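Gorketti arm, tool slot 2 – needle slips in jaws on pull-through
Ticket status: open, waiting on vendor
Opened by: Brigitta Fuchs
Component: grippers / needle drivers
Priority: high (blocks the jaw comparison)

Summary

Needle rotates in the jaws of the Delley driver when the thread is pulled through. Jirkwood driver on the same arm, same slot, does not do it or does it much less. Need to know if this is the jaws, the cable tension or the grip force setting in the controller before we go on comparing anything.

Setup

Arm: Gorketti, tool slot 2
Driver A: Jirkwood, curved jaws, used since spring
Driver B: Delley, narrow jaws, new in November
Controller: same box for both, tool profile swapped by hand
Camera: small one at the wrist, plus the overhead one that nobody has re-aimed yet
Grip setting: 30 percent to begin with, on both

Steps to reproduce

Load the Delley driver. Home the wrist. Pick up needle at the usual spot, a bit past the middle of the curve. Close at 30. Drive through, release, regrip on the far side, pull. Somewhere in the pull the needle turns in the jaws. Tip ends up pointing off to one side and you have to park it and regrip before the next bite.

Expected: needle stays where you put it.

Log

Morning. Swapped in the Delley driver, profile loaded, no errors. Homing fine. First bites ok. Slip on the third or so, wasn't watching for it so did not catch the angle. Carried on.

Later. Slip again, this time watching. Jaw closed flag stays on the whole time so controller thinks all is well. No force warning. Current on the jaw motor is flat, no dip, no spike. So as far as the logs go nothing happend.

Raised grip to 50. Slip still there, less often. Raised to 70. Slip gone for a good stretch, then back. Did not want to go higher on the new jaws without asking. Delley's sheet gives 100 as the upper end but says nothing on how long you can hold it there.

Swapped to Jirkwood driver, back to 30. No slip in the same set of moves. Pickup is slower though, the jaws are fatter at the tip and you lose sight of the needle behind them at the wrist camera. That was the whole reason for trying the Delley in the first place.

Back to Delley, 70, and watched the wrist feed only. 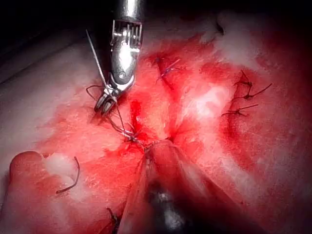

Hold angle is the next thing I looked at, since it's the one variable I set by hand and never wrote down. With the Jirkwood I grab the needle more or less square to the jaws out of habit. With the Delley I don't, the narrow tips let you get in at a slant and I had been taking advantage of that. On the wrist feed the needle runs up and to the left from the closed tips as one thin pale line, and the lower part is behind the jaws, so you can judge the slant only from the side that sticks out. Same feed shows the thread going slack in a loop next to the tips before it heads down to the puncture. Want the slack out in one smooth pull, no jerk. Will try square grip only, and slow the pull.

Square grip, 70, slow pull. No slip.

Square grip, 70, normal pull. No slip.

Square grip, 50, normal pull. One slip, small, did not need a regrip.

Square grip, 30, normal pull. Slips. So angle is part of it but not all of it.

Slant grip, 70, slow pull. Slips, though later in the pull than before.

Put the Jirkwood back on and tried to make it fail on purpose. Slant grip at 30, normal pull. Held. Slant grip at 30, fast pull. Turned a little. So it can be made to do it, you just have to be rude about it.

Cable tension

Checked tension on the Delley at the back end. Reads low side of the allowed band. Jirkwood reads mid band. Did not adjust, wanted the vendor to see it as is. Could be that "30" on one is not "30" on the other, the number is a share of motor travel and not a force. Whoever wrote the tool profile copied it from the Jirkwood one and changed the name and the lengths. The grip curve looks identical, line for line. That can't be right for a different jaw.

Jaw faces

Took the Delley off and looked under the bench scope. Faces are clean. Pattern is finer than on the Jirkwood. No visible wear, no chips. One face may sit a hair proud of the other at the very tip, can't tell with this scope, and closing it by hand is not the same as closing it on the arm. Asked if we can borrow the better scope.

Camera notes, since it came up

Wrist camera is fine for this with the Delley. Glare comes and goes on wet surfaces, turning the light down one step helps but then the dark thread gets hard to follow in shadow. Left the light where it was. The second instrument is out of focus when it comes in close from the bottom, known issue, fixed focus, not part of this ticket. Please don't add it here, there is a seperate one.

Things ruled out

Controller firmware – same version for both drivers.
Wrist play – checked, same with either driver on.
Needle size – same box, same size for all of the above.
Slot – moved the Delley to the other slot for a few bites, still slips.

Not ruled out

Grip curve in the profile
Cable tension
Jaw tip alignment

Sent to Delley

Profile file, jaw motor logs for the slips at 30 and 70, tension readings, a short clip from the wrist feed. Asked them 2 things: what force the jaws should give at 30 on our travel scale, and whether the tips should be fully flush when closed. Also asked for their own grip curve if they have one for the Gorketti.

Reply from Delley, afternoon

They think the curve. Say their jaw needs more travel at the low end before it bites and that the copied profile would leave it under-closed below 60 or so. Sending a profile. No answer on the tips yet. They'd like the tension left alone until the new profile is in.

Workaround until then

Delley: square grip, 70, no fast pulls. Write the grip angle in the run notes, just "square" or "slant" is enough.
Jirkwood: no change.
Do not use any Delley vs Jirkwood numbers from before this ticket. They were taken with mixed angles and I can't sort out which was which.

Next

Load new profile, rerun square and slant at 30, 50, 70. If slant still slips at 70 then it's tension or the tips and the driver goes back in its case. Leaving open.

B. Fuchs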